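21 December 2022, dye bench notebook

Walnut hull day at last! The hulls have been soaking since August in the lidded tub and the liquor is as dark as treacle.

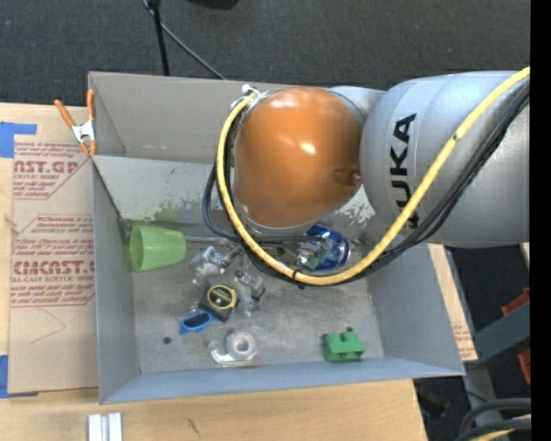 ## Bath 1: plain walnut, no mordant

Strained through two layers of old curtain net, then once more through muslin as there was still grit coming through. Used the Erkivden wool, 102 g, scoured last night with the gentle soap and left in the rinse water until morning. Into the pot at hand heat, brought up slowly to 90 degrees over the first hour, then held there. I peeked far too often.

The colour took so fast! A proper warm toffee after the first ten minutes, and by the end of the hold it was somewhere near conker. I left it in the bath to cool and it went darker still. Rinse water ran clear on the third change, a lot better than the onion skins ever managed.

## Bath 2: same liquor, iron dip after

Trellmont yarn this time (the two-ply, a bit crisper to handle). Same heating, then out, squeezed, and into a separate bucket with a very weak iron solution. I meant to give it five minutes and pulled it at three, it was shifting so quickly. Lovely cool brown, nearly charcoal where the ties were loosest. There is one paler band under a tie, so make the figure-of-eight ties looser next time, please, me.

Handle is slightly harsher than bath 1. A bit of that is the yarn, but the iron won't have helped. Worth trying half the strength.

## Exhaust bath

Couldn't bear to pour it away. Put the odd Daher ends in, all 11 little skeins tied on one string, and got a really pretty run of beiges and a pinky one I can't explain. Was it the alum-treated one from the madder test? Labels had come off two of them. **Use the punched plastic tags, the card ones turn to mush.**

## Notes

- Gloves! My left thumb is brown and will be brown at Christmas.
- Liquor left over is in the tall jar, top shelf, marked WALNUT 2. Skim it before using.
- Iron bucket is for iron only. Rinse it outside the sink.
- Swatches from both baths are taped in the window, half covered with foil, for the light test.
- Shade card number for the conker brown is 674.

Next: overdye a bit of bath 1 with indigo. I have wanted to try for a walnut-and-indigo black for ages, and there's enough Erkivden left for two small skeins.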